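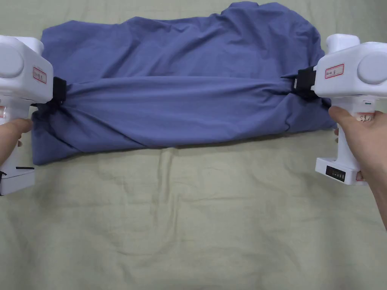

Quansah Household Tasks Group, Brarano

README for the Graltura folding set

Contents: T-shirt handling, two hand-held grippers, one person on both
Status: in use, still being checked
Last changed: October

Please read this before you put the word "solved" on a slide. The set holds 700 recordings of people handling cotton shirts at a table, made with a gripper in each hand. No robot folded anything in it. What you get is human skill passed through a pair of clumsy jaws, and a policy trained on it still has to show that it can do the chore alone.

Why a T-shirt

A plate keeps its shape when you let go of it. A shirt doesn't, and every grab leaves a different heap. We picked it for that reason, and also because folding demos are the ones we trust least. Most start with the shirt already flat – the hard part is over before the clip begins.
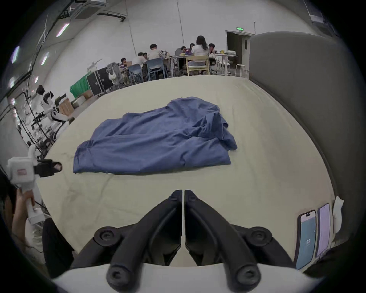 Our recordings may start from a crumpled pile, and we left the bad starts in. If you filter them out, say so in your results. A success rate on neat starts tells a laundry worker very little.

What is in each recording
- video from both grippers and from head height
- jaw opening, left and right
- a task label: spread, stretch, fold or move
- an outcome label, set by a second person
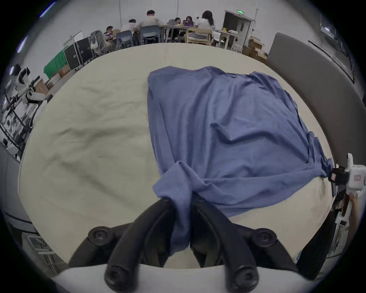 Known problems
- The jaws hide the cloth at the moment of the pinch, so grip labels are weaker than the rest.
- All shirts are plain cotton. Don't expect anything on knits, towels or fitted sheets.
- Left and right clocks can drift. Recordings with a drift over 12 frames are flagged, and we'd drop them.
- Shirt color varies very little.

Where things stand

We trained one baseline on the set and ran it on 18 fresh starts at Bridstead. It finished 6. A tired teenager does better, and also puts the shirt in the drawer.
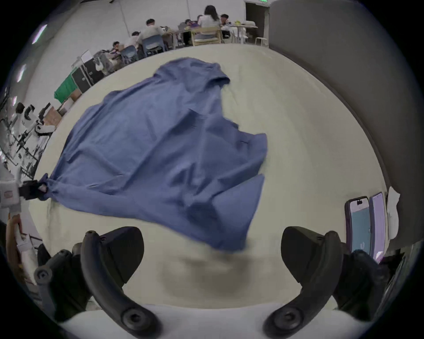
Use and changes

Internal use only for now. Send label fixes through the Graltura tracker with the recording number, and don't edit files in place.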